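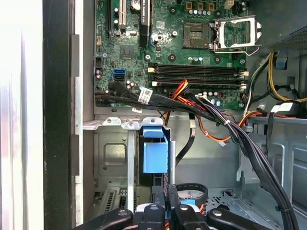 Jarkix Two-Finger Gripper Kit
Build kit for bench arms, home and shared workshop use

Overview

The Jarkix is a parallel-linkage gripper sold as a kit of flat black plates, printed housings and hardware. It is intended for small arms that work inside enclosures: desktop computer cases, control boxes, appliance housings. The linkage is open on both sides so the pivots can be reached with a hex key while the gripper is mounted. A bracket for a small wrist camera is part of the base kit. The camera is sold separately.

The kit was developed at the Prukdale shared workshop as an attachment for the Padley bench arm. Padley arms accept it directly. Other arms need the Rees adapter ring, listed under Options.

What is in the box

Plate set, black
Link arms, left and right
Finger tips, rounded, one pair
Hex-socket bolts, silver, in 2 lengths, with spares
Servo housing and cover
Wrist camera bracket
Wiring harness with strain relief
Hex key
Printed assembly sheet

The servo is not included. Any standard-size metal-gear servo with a 25-tooth spline fits the housing. Check the spline before ordering; the horn supplied with the kit does not fit other patterns.

Assembly

Allow 6 hours for a first build, less if the servo has already been centered. Most of that time goes into the linkage. Fit the pivots dry, cycle the fingers by hand through full travel, then take the bolts out one at a time and refit them with medium threadlocker. Do not tighten a pivot bolt until the link binds. Back it off until the link swings under its own weight.

Route the harness along the inside of the finger plates before closing the cover. If it is routed outside, it will catch on sheet-metal tabs.

Set the closed position in software after the tips are fitted. The tips should touch without the servo holding load. A servo that hums at rest is set too tight.

Use inside a computer case

Older desktop towers are a practical first project. They are cheap and the parts are replaceable. The layout also forces approach angles that an open tabletop does not. Cables cross in front of connectors, drive cages have folded edges, and clearance changes with every move of the wrist.

Disconnect the machine from mains power before the arm goes in. Hold the power button down for a few seconds after unplugging. Clamp the case to the bench.

For cable work, approach along the axis of the plug and grip the plug body. Do not pull on the cable. SATA data connectors are easily cracked by side load, and the link arms give more leverage than the fingers appear to. Limit closing force in software to the lowest setting that holds, and raise it one step at a time. 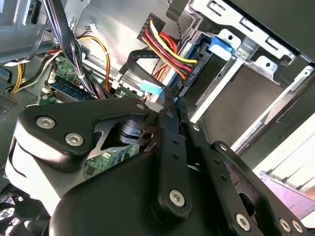

Finger tips beside a SATA data cable at the drive bay. Black link arms, silver hex bolts.

Keep the wrist clear of the CPU socket area. An open socket with its lever raised should be covered with a socket cap before any motion is run nearby. Bent contacts cannot be repaired with this tool.

Specifications

Type: two-finger, linkage driven
Maximum opening: 11 cm
Drive: one servo, customer supplied
Mount: Padley pattern, or Rees adapter ring
Finish: matte black
Fasteners: hex socket, silver
Supported control: position, with software current limit

Options and spares

Rees adapter ring, for arms without the Padley mount
Narrow finger tips, for crowded headers
Replacement link arms, sold in pairs
Bolt pack, 13 pieces

Known limits

The gripper has no force sensor. Contact is inferred from servo current, and the reading is poor in the first part of travel.

The bracket is wide at the pivot. In compact cases it may touch the side rail before the tips reach the motherboard. Remove the drive cage or use the narrow tips.

Plates cut before the December revision have a smaller harness opening. The current harness will not pass through it without filing.

Availability

Kits are packed in small batches at Prukdale. Orders for spare parts ship separately from complete kits. Returns are accepted on unassembled kits only.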